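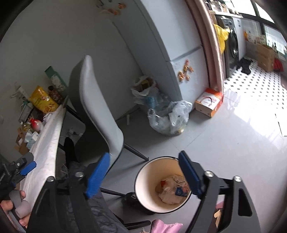

Workshop tips: keeping your track bike ready between race weekends

I ride a small 600 in a club series and I do all the maintenance in my own garage. I am not a mechanic by profession. These are the habits that stayed with me after several seasons, and I hope some of them will be useful for other club riders. My own bike carries number 113, so if you see it in the paddock at Bisance, you are welcome to come and ask.

Clean before you inspect

Wash the bike the evening you come home, even if you are tired. Rubber marbles from the track stick very well to the belly pan and the swingarm, and after one week they are much harder to remove. Use a plastic scraper and warm water first. Keep the pressure washer away from the wheel bearings and the steering head.

When the fairing is off, look at the inside of it too. Small cracks begin near the fasteners. I drill a very small hole at the end of the crack and put a fiberglass patch behind it.

Chain and sprockets

Clean the chain with kerosene and a soft brush, never a wire one. Wipe it, let it dry, then put the lubricant on the inner side while you turn the wheel by hand. The engine must be off when you do this. I know a rider who lost the end of a finger with the engine running in first gear.

Measure the slack in several places, because a chain does not wear equally. Set it by the tightest place.

Brake fluid

I change the fluid every 4 track days. This is more often than my manual asks, but the lever stays firm until the last lap. Buy small bottles, as an open bottle takes water from the air. Put a wet rag under the master cylinder and cover the tank.

Laying out the parts

Cover the table with an old cloth before you take apart a caliper or a carburetor. Small springs do not jump so far on cloth, and a light color makes it easy to find a black O-ring. Pull it flat before you start.

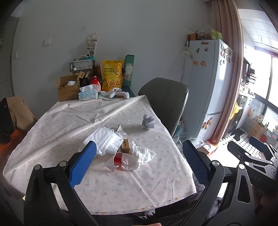
A pale cloth with a small print. Folds like these can hide a washer.

Put the parts down in the order you remove them, from left to right. For screws of different lengths I push them through a piece of cardboard with a drawing of the cover on it.

Tire warmers

Fold them loosely and do not bend the cable at the plug. Mine are from Tustance and they are in their third season. Before the first meeting in May I plug them in at home for 14 minutes and feel with my hand if there is a cold zone. Do this with the wheels on the bike and both stands in place.

Safety wire

Pull the wire so that it wants to tighten the bolt. Bend the end back into a small loop, otherwise you will cut your hand the next time you clean there. At our last scrutineering a loose wire on my oil filter cost me 90 minutes, and I missed the first practice.

Notebook

Write down tire pressures, clicks of suspension and the weather after each session. I use a simple Itex notebook with a pencil, as a pen does not write on damp paper. Turn the page for every new track, also if the old one is half empty.

Last updated 23 Jun 2022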